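Printmaking should stay a required course

The college wants to make first-year printmaking optional starting in February. The reason given is cost. Presses need upkeep, inks need ventilation, and a section holds only 11 students. I taught that course for 19 semesters, and I think the plan is a mistake.

Most students arrive having drawn alone, on a screen or in a sketchbook. Printmaking makes them share a room and a press. They have to plan an image in reverse and live with a cut once it is made. I have seen good painters get better after one term of bad linocuts.

The savings are small. Dropping the requirement frees up $3000 a year, according to the memo. The Kikell building spent more than that on new signs. 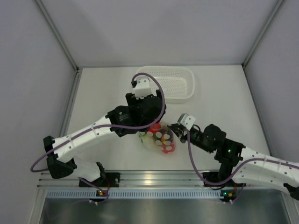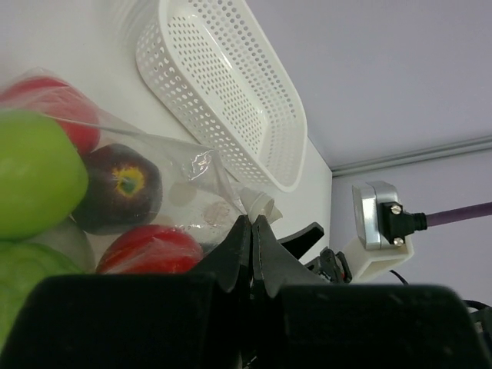
Funmilayo Anozie wrote back after reading a draft of this and disagreed. She said a student who is made to take printmaking takes a seat from one who wants it, and that last year 65 people were on the waiting list for the evening section. She would rather see one more section and no requirement at all.

I take the point about the waiting list. But it shows the demand is there, and I doubt a college trying to cut costs will add sections to a course it has just made optional. Once enrollment drops, the second press will be sold. Keep the requirement for two more years, open the evening section to everyone on the list, and then look at the numbers again.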